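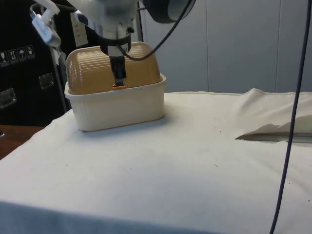 Cream-white tub with a ribbed tan lid.

# Trararia Bread Storage Log

3 min read

A table of home bread storage records: loaf type, container, room conditions, and the day on which the loaf was judged stale or mouldy. The data was collected by households in Trararia and cleaned by the Haddad kitchen records project. This file describes version 4.

## Contents

- loaves.csv - one row per loaf, 3,351 rows
- containers.csv - one row per container, keyed by container_id
- rooms.csv - one row per kitchen, keyed by room_id
- codes.txt - the permitted values for all coded fields
- CHANGES - differences between versions

All files are UTF-8, comma separated, with a header row. Decimal points are full stops. Empty cells mean that no value was recorded. A zero is a real zero.

## Main fields in loaves.csv

loaf_id: integer, unique. Gaps in the sequence are withdrawn records and are not reused.

flour: white, wholemeal, rye, mixed, other. Where a household wrote "brown", the value is mixed unless the recipe was supplied.

source: home, bakery, supermarket. In-store bakery loaves are coded as supermarket.

mass_g: mass in grams at the start of storage. Loaves under 300 g are excluded, as rolls and part loaves dry out too quickly to compare with the rest.

sliced: 0 or 1. Refers to the state at the start of storage.

wrap: none, paper, cloth, plastic, waxed. One value only. If two wraps were used, the inner one is recorded.

container_id: links to containers.csv. Empty for loaves left on a board or worktop.

stale_day: the first day on which the household would not eat the bread untoasted. This is a judgement, and households differ.

mould_day: the first day on which mould was visible to the eye. Empty if the loaf was finished or thrown away before then.

## Containers

The material field takes the values plastic, enamel, steel, earthenware, wood and other. The lid field separates lids that rest on the rim, lids that sit inside it, hinged lids, roll tops and clip-down lids. Vent holes are recorded as present or absent; their size is not. Volume was measured with dry rice, levelled at the rim, and excludes any space under a domed lid. This understates the capacity of domed containers and should be allowed for when comparing them with flat ones.

## Collection

Each household filled in a paper sheet kept near the bread. Sheets were typed up twice and the two versions compared. Where they disagreed, the sheet was read again, and if it was still unclear the cell was left empty. Room temperature and humidity were read from a Purner dial gauge at breakfast, before the kettle or oven had been on. Readings taken later in the day carry late_reading = 1.

## Known problems

1. Summer is thin. Most sheets start in September, and warm, damp kitchens are under-represented.
2. Rye loaves come mainly from a small group of households. Effects of flour and of household cannot be fully separated.
3. mould_day is censored by eating. Averaging the filled cells gives a figure that is too low. Use a survival method and treat empty cells as censored at last_day.
4. Version 2 confused cloth and waxed wraps in part of the table. Results based on it should be run again.
5. Crumbs left in a container shorten the life of the next loaf. The cleaned field records whether it was wiped out beforehand, but is often empty.

## Loading

The Gresar loader reads the files without options. For other tools, set container_id and room_id to text, otherwise leading zeros are lost and the joins fail without an error. The flour codes are case sensitive.

## Not suitable for

Food safety advice. Mould was judged by eye, in kitchen light, and no samples were tested. The table also says nothing about freezing: frozen loaves were left out at the sheet stage.

## Licence and corrections

Free to use and adapt with credit to the Haddad kitchen records project. State the version number. Corrections should quote the loaf_id and the field name. Changes to single cells are held back for the next version - changes to the codes are noted in CHANGES as soon as they are agreed.

Contact: Haddad kitchen records | © Haddad | Back to top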